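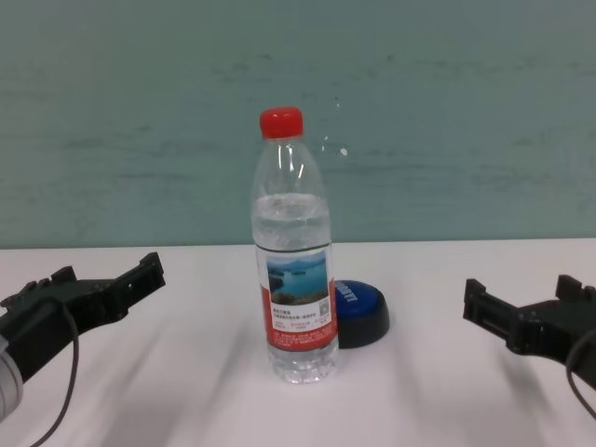

Wanted: people who doubt what bottled water ads tell them

The Gesier Consumer Circle is looking for 41 adults to take part in a blind tasting of bottled and tap water in Arnden. You don't need a trained palate. We have our doubts about trained palates anyway.

Bottlers say their water is crisper, softer or somehow better for you. Tap water fans say there is no difference at all. We have read plenty of both and seen very little testing behind either. The last tasting we know of in town was paid for by a bottler, and its water won – draw your own conclusions.

What you would do
You taste 6 waters from plain cups, score each one, and say which you think came from a tap. Then you do it again in a different order, so we can see if your scores hold up. Plan on two hours.

Who can apply
Anyone over 18 who lives in Arnden or Eichhorn. Please don't apply if you work for a bottler, a water utility or a filter company, or if you have a cold. Smokers are welcome.

What you get
A flat $41, paid on the day, whatever you score. No gift bags. We won't tell you the brands until everyone has finished, so please don't ask.

When and where
Sat 21 March, Zamau Hall, second floor. Morning and afternoon groups.

To apply, write to Pascal Buschmann at the Circle's office with your age, your town and the water you usually drink. Skip the essay on why you love water. If more than 100 people write in, we will draw names.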